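Raltesport Community Board > Home and Household > Laundry and Linen

Topic: Red bedding bleeding color, vinegar or not?

ulla_nyberg
Posts: 60
Posted 08/06/2021

Hello everybody. I moved to Raltesport in February and I bought a set of red cotton sheets and some red cloths from the Mulligan store. The label says to wash separately, and I did this, but after five washes the water is still pink. My white pillowcases are now the color of salmon.

My mother always put salt in the first wash to keep the color. My neighbor says vinegar. I would like to know which one is correct before I ruin more things. The water here is quite hard, if this is important.

Ulla Nyberg

jakari_lane
Posts: 1,793

Vinegar, one cup in the rinse. I have done it for years and my reds are fine. Salt does nothing except make the drum rusty.

tcronin
Posts: 412

Sorry, but I have to disagree with Jakari. Vinegar does not fix the dye in cotton. Salt also does not. Both are used in the dyeing process for some kinds of dye, and I think this is where the story comes from, but when the cloth is already dyed and sold, it is too late. What leaves the fabric is the extra dye that was never attached. You have to wash it out, or use a real dye fixative from a craft store.

I worked nine years in a hotel laundry, so I have seen many pink pillowcases.

Tomás Cronin

jakari_lane
Posts: 1,793

A hotel laundry is mostly white sheets, no? I am telling what works at my house.

tcronin
Posts: 412

The restaurant napkins were dark red. We had 3,000 of them.

peg_and_line
Posts: 88

Can I ask what temperature you are using, Ulla? If you wash cold every time, the loose dye comes out very slowly. And how full is the machine? When it is packed, the rinse is poor and the dye sits down again on the same fabric or on its neighbor.

ulla_nyberg
Posts: 60

Thank you for so many answers. I wash at cold, because I was afraid of shrinking. The machine is a Wimivness, the small model, and yes, I think I fill it too much. One sheet and one duvet cover together is already a lot for it.

Tomás, is the fixative safe for something that touches the skin all night?

tcronin
Posts: 412

Read the package, because they are not all the same. The one I used said to rinse well after, and I did a full extra wash to be sure. Before you buy it, I would try this:

Wash one red piece alone in warm water, if the label allows warm. Use a normal detergent, not one with bleach. Rinse two times. Then take a white cotton rag, make it wet, and press it hard on the red cloth for one minute. If the rag stays white, you can stop worrying. If it is pink, wash again.

Also do not leave it wet in the drum. This is when the color travels from one fold to another and you get darker lines.

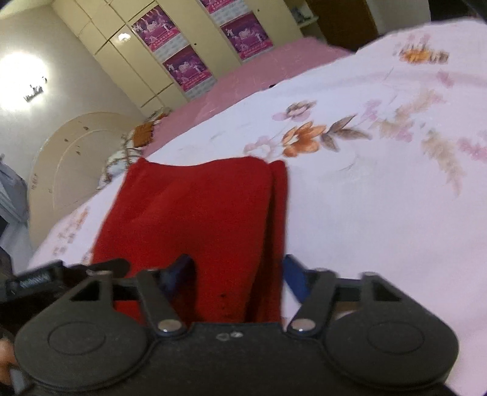 The same rag test is good for towels and for new jeans. I do it on a part that doesn't show, normally the inside of the hem, and I press instead of rubbing. With rubbing you will nearly always get a little color from a dark red, even from a good one, and then you worry for nothing.

peg_and_line
Posts: 88

Agree with all this. I would only add that line drying in the strong sun will fade red faster than any washing. Turn it inside out or hang it in the shade.

jakari_lane
Posts: 1,793

OK, I will try the rag on mine, with vinegar and without – I have two of the same tablecloth. But I keep my vinegar for the towels, they come out softer and with hard water you will notice it.

tcronin
Posts: 412

For hard water I have no argument. Only not together with bleach, please, this is dangerous.

ulla_nyberg
Posts: 60

I did one cloth by itself in warm water, two rinses. The rag was a little pink the first time and almost white the second time. So I will continue with the sheets, one by one, and leave the fixative for later.

Does somebody know if the pillowcases can be saved? They were already dried on the line, not in a dryer.

peg_and_line
Posts: 88

Good chance, if they were not in the dryer. Soak them overnight in oxygen bleach and cool water, and check the label first. I needed two soaks for mine.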